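Rarura Roll-Up Chess Mat, Green and Cream

Club and school boards | Tournament size | Sold singly or in bundles

We have stocked a fair few roll-up boards over the years, and the Rarura is the one we find ourselves taking home. It's a proper green and cream vinyl mat with clear coordinates, it lives happily in a bag between meetings, and it weighs so little you'll forget you packed it (600 g, if you like to know these things).

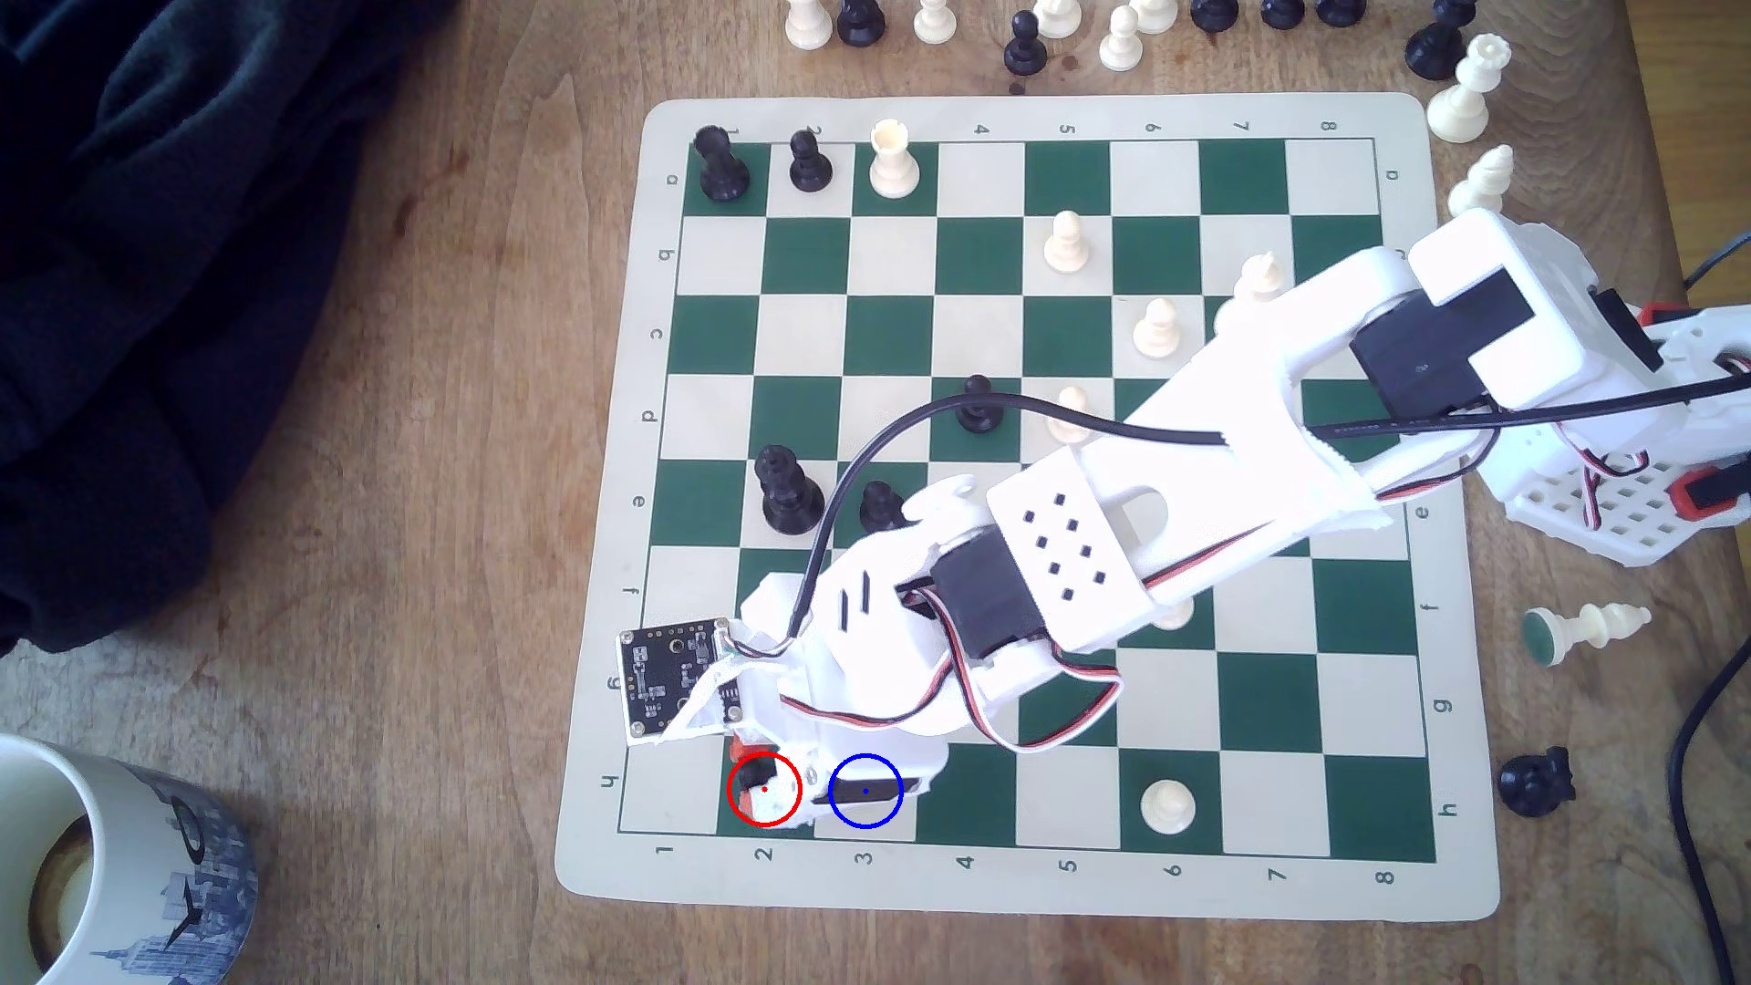
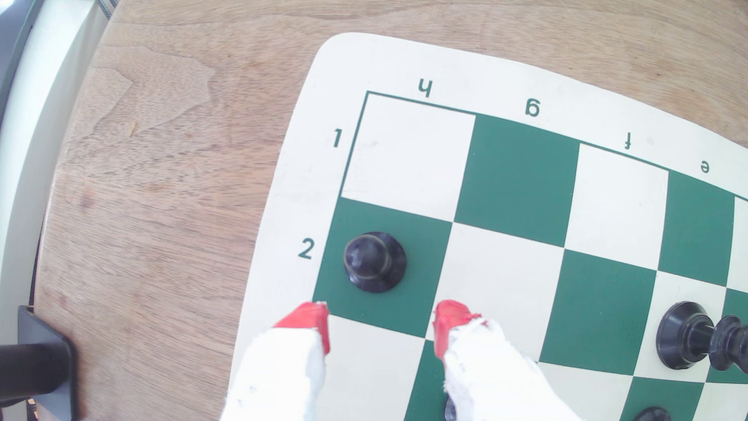 The Rarura mat on a light wooden table. Pieces sold separately.

The letters and numbers are printed in dark green in a good wide margin, so newer players can find their squares and write their moves down without squinting. Do have a look at our Verkau score pads while you're at it, they go beautifully together!

A word about curling, as we're asked about it more than anything else. Any vinyl board that has been rolled up tight will want to spring back a little when you first open it. Lay it face down for an hour or two in a warm room, or pop a few heavy books on the corners overnight, and it will settle. Please don't iron it. We did have one customer try, and it didn't end well for the mat or the iron.

For cleaning, a damp cloth and a drop of washing-up liquid will see off tea rings, biscuit crumbs and most felt tip. Roll it with the printed side facing outwards and it will lie flatter next time.

Which pieces should I choose? The Rey weighted set sits very nicely on these squares, and the lighter Dedley set is kinder on the budget if you're kitting out a whole classroom. Both come with two spare queens.

Price: £19 each, or £483 for the club bundle of thirty mats with a carry bag
Stock code: 3780
Delivery: three to five working days, a little longer in February when the school orders come in

Buying for a school or library? Drop us a line before you order and we'll happily send an invoice.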